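Home | About | Programs | Newsroom | Contact

Sesbridge Opens Its Free Clothing Room for the Winter, with Hooks, Hangers and a Place for Every Shirt

December 18, 2022
By Shalini Nishad

PLOSTBERG - Sesbridge is very happy to share that its new free clothing room is open to everyone in Plostberg and the towns nearby, and that neighbors are warmly invited to come in, look through the racks and take home what they and their families can use. There is no form to fill out and no proof of address to bring along. You simply walk in, say hello if you feel like it, and shop the way you would in any store in town, except that you skip the register on your way out.

The room takes the place of the folding tables that Sesbridge used to set up in the hallway of its Mathur Street building. Those tables served us well, and we are grateful for every sweater that ever passed across them, but anybody who has dug through a heap of children's pants for a matching size will understand why we wanted something better. Since April, donors have given 4,000 pieces of clothing toward the opening, and 3,818 of them were clean and sound enough to go straight out. The rest went to a textile recycler.

"I used to feel bad watching people dig," said Delia Villalba, who runs the clothing program. "A shirt on a hanger looks like somebody's shirt. You can see the neck and the sleeves, you can hold it up against yourself, and you can put it back without making a mess for the next person. That sounds like a small thing, but it changes how folks feel when they come through the door."

Most of the everyday clothing hangs on long rails sorted by size, and the room also has little white alcoves with black hooks, where a couple of T-shirts can hang with space between them - a dark one and a light one, say - so that a visitor can take a good look before deciding. Nudell, the hardware supplier, donated 600 hangers and the wall hooks, and sent over the screws and anchors to go with them, which saved us at least one trip to the store.

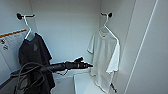

Can visitors try things on before they take them home?

There are two fitting rooms at the back, each with a mirror and a bench, and you are welcome to use them for as long as you need.

Ramesh Uniyal, who planned the layout, said the hooks took more thought than he had expected. "We moved them up, then down, then up again," he said. "A long shirt needs room to fall, and a grown-up still has to be able to reach the hanger. I must have hung the same T-shirt fifty times that week, and I still like the T-shirt."

Donations are gladly accepted during opening hours. We ask that clothes be washed and dried before they reach us, with pockets emptied and buttons done up where possible. Short sleeves are welcome even in the cold months, as many of our visitors wear them in layers or at work, and plain T-shirts in adult sizes are always among the first things to go. Socks and underwear should be new and in the package, please. If you would like your own hangers back, put your name on the bag and Wai-kit Tsai at the front desk will do his best to return them.

The clothing room will stay open through the winter, and an evening session for people who work during the day begins in the new year, running until 8 p.m. Groups planning to bring a large donation are asked to call ahead so that we can clear a rail.

Contact: Lleucu Rowlands, Press Office, Sesbridge | © Sesbridge. All rights reserved. | Back to top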